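4. Clearing the mattress and the floor beside it

Do this before airing, rotating or covering the Onura mattress. It applies to mattresses laid directly on the floor and to those on a low platform. If yours is on a Patura slatted base, read Section 5 first and then come back to step 3.

You will need:
Laundry basket or other open container
Dustpan and brush
Dry cloth
Trash bag
Protector, part 278 (if you are fitting one)

4.1 Clear the top

1. Take off all bedding, including the protector if one is fitted. Bedding to be washed can go straight into the machine. Do not use the basket for it yet.

2. Stand the basket on the floor next to the long side of the mattress, an arm's length away. Leave enough space to walk between the basket and the wall.

3. Pick up dishes first. Lift bowls and plates by the rim with both hands and keep them level until they are past the dark border band. Liquid that gets into the stitching channels takes much longer to dry than liquid on the raised part of the quilting.

4. Put small items in the basket. Check the channels between the quilted cells with your fingertips for clips, coins and pens. Light-colored items are easy to miss on the white cover.

5. Wipe the top with the dry cloth, working from the middle out to the border.

CAUTION: Do not stack dishes on the mattress while you clear it. The surface gives under your hand and a stack can tip.

CAUTION: Do not lift or drag the mattress by the quilted top. The stitching is not made to carry weight.

4.2 Clear the floor

6. Pick up paper, wrappers and packaging film by hand and put them in the trash bag. Film is slippery on a finished wood floor.

7. Sweep toward the mattress, then along its side to one corner. Hold the front lip of the dustpan flat against the boards. Tip the pan into the trash bag, not into the basket.

8. Move the basket at least 11 inches away from the mattress before you turn or lift anything. Pull it by the handle openings, and lift it if the floor scratches easily.

9. Look along the gap at the wall end. With two people, stand the mattress on its long side and sweep under it as well. Let the floor dry fully if you have mopped.

Note: If the mattress shares a room with a washer or dryer, leave the area in front of the appliance doors free so that they open all the way. Stacked units need this space for the lower door in particular.

Note: Baskets with perforated sides let lint and grit fall through. Sweep the spot where the basket stood last of all.

4.3 Air and cover

10. Leave the top uncovered for at least 2 hours with a window open. In damp months allow 4.

11. Lay the protector on the mattress with the label at the foot end. Fit the two corners at the wall first, then the two nearest you. The elastic should sit below the border band on all sides.

12. Smooth the top from the center. If a ridge stays under your hand, take the protector off again and look for something left in a channel.

Sort the basket once the bed is made. Dishes go back to the kitchen, and anything with a sharp edge should be wrapped before it is put away. Jafri covers use the same steps, but they close with a zipper at the foot end and have no elastic.

Steps revised by Stijn Vanhove. Floor care notes by Muthu Varghese, Clurthorpe service desk.

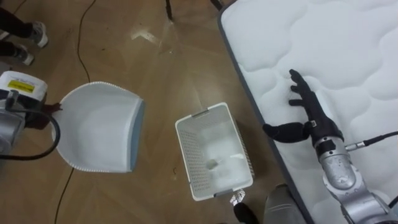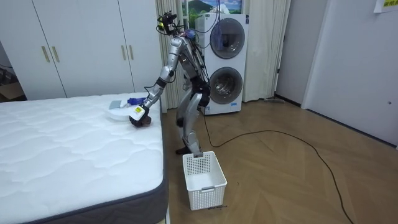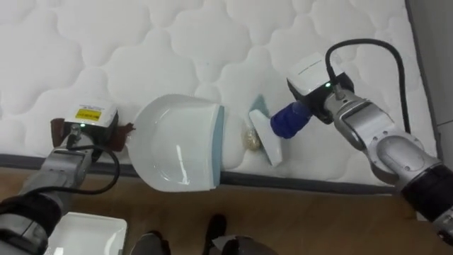 Fig. 4-1. Quilted mattress and wood floor. First picture: dustpan and basket. Third picture: white bowl at the mattress edge, see step 3.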